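Shared-reach rules (two-arm benches)

Shared-reach rules are the house rules a shop writes for a bench where two robot arms can get to the same spot. You'll also hear them called overlap rules or, in the older Bindard handouts, "the middle rules." I've been keeping this entry going since January and I still get mail about the name, so let me say up front that I don't care which one you use. I went with shared reach because it says what the trouble is!

They aren't a safety standard. If your bench needs guarding, an emergency stop and a proper risk assessment, it needs all of those first, and nothing in this article gets you out of it. What the rules cover is the everyday stuff: who goes into the middle first, where things get set down, what happens to the cords.

Where they came from

The version most people copy is the Skuster sheet, one page, 33 lines, written for small sorting and packing benches. Varnex has a longer one with diagrams (nice diagrams, I'll give them that) and Sopacua put out a short checklist that borrows from both. I learned on the Skuster sheet, so my bias is going to show.

What they usually say

The heart of it is the claim. Before an arm moves into the shared zone it claims it, and the other arm stays out or holds still until the claim is dropped. Some shops split the zone into patches so both arms can work at once, one at the back and one over by the tray, say, as long as the patches don't touch. I like patches a lot, but they take real care to set up, because a long link can swing over a patch the gripper never goes near. Measure the whole arm, elbow and all!

Then there's the held-item rule. An arm's reach is its reach plus whatever it's carrying. A tape measure in the fingers barely changes anything, but a flat, tablet-shaped thing held at a tilt sticks out on both sides, and if it has a cable on it, the cable counts too.
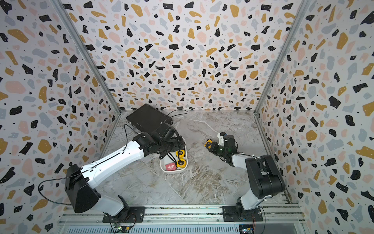

Sopacua's checklist says to treat a trailing cord as part of the floor, and a reader going by Ostler wrote in to say that's backwards: a cord moves whenever the thing it's plugged into moves, so it should be claimed along with the arm that's holding the other end. I've come around to that view and changed my own sheet to match.

Trays get their own section in every version. Skuster wants a tray in a fixed place, with nothing hanging over the rim. Varnex lets it float if you check its position before each pick. Either one works, but pick one and write it down.

Speed and handoffs

Skuster caps speed in the shared zone at 40 percent of whatever the arm runs at elsewhere. Handoffs, where one gripper passes straight to the other, are slower again, and the sheet allows 3 tries before a person has to step in. Bindard skips direct handoffs completely and has the first arm set the item down and back away. It's slower, sure, but I use it for anything with a cord.

Keeping a log

Every sheet asks for a log of stops, and this is the part people drop first. Mine is up to 1,926 entries, most of them one line long and very boring (claim refused, claim refused, tray bumped). Write down which arm, which patch and what it was holding. If the same patch keeps turning up, redraw it.

See also: claim zones, tray placement, cable routing, handoff limits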